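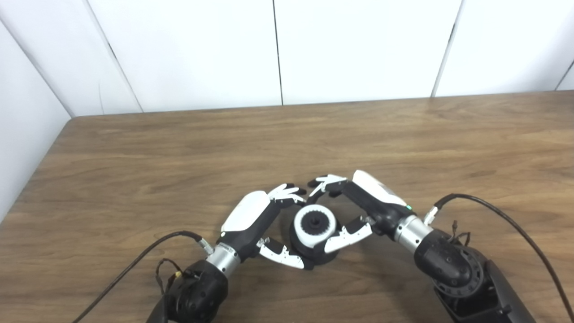 Issue 61, page 30

Skiline Hardwax Oil, Satin, for Interior Wood

December
By Angharad Bevan

Skiline is a one-part hardwax oil for tabletops, desks, shelving and interior doors. It is sold by Drureck under order code 2926 and replaces the older two-part Stulterico finish, which has been withdrawn. Leftover Stulterico hardener must not be mixed into Skiline. The two products cure differently and the mix stays soft.

The oil soaks into the top layer of the wood and leaves a thin satin film. It does not build up like varnish. A scratch can be sanded and recoated by itself, without stripping the whole surface.

Preparation

Remove old varnish, wax and polish completely. Sand bare wood along the grain, finishing with 100 grit on floors and stair treads and a finer grit on furniture. Going too fine closes the surface and the oil will sit on top -- this is the usual cause of sticky patches. Vacuum, then wipe with a dry lint-free cloth. Do not use a tack cloth.

Oak, ash, beech and maple need no primer. Teak and other oily woods should be wiped with solvent and coated the same day. Test on an offcut first, as all clear oils darken the wood to some degree.

Application

Stir the can slowly from the bottom. The matting agent settles in storage, and an unstirred can gives a glossy first coat and a cloudy last one. Apply a thin coat with a white pad or a short-nap roller. Leave for 30 minutes, then wipe off whatever has not soaked in. Let the coat dry overnight before the second. End grain and table edges may need a third.

Keep the room ventilated. Oil-soaked rags can catch fire by themselves and must be laid flat outdoors to dry or kept under water in a closed metal container.

Care

Light use is possible after the second coat has dried overnight. Keep water, hot cups and table mats off the surface for the first week. Clean with a damp cloth and mild soap. Ammonia and scouring powder will dull the film.

Can sizes: small, medium and trade. Trade cans ship by ground only.

Comments

Parviz Rezaei: Does it go over the Prokopenko water stain? Mine has been on the desk since Sunday.

Angharad Bevan: Yes, if a white cloth rubbed on it comes away clean. Roll the first coat, do not use the pad -- it can lift the color at the edges.

benchdog: Used it on a maple top. Two coats, the second one barely took any oil. Wiped it hard and it came out even.

T. in the garage: what about the underside

Angharad Bevan: One coat on the underside of solid tops.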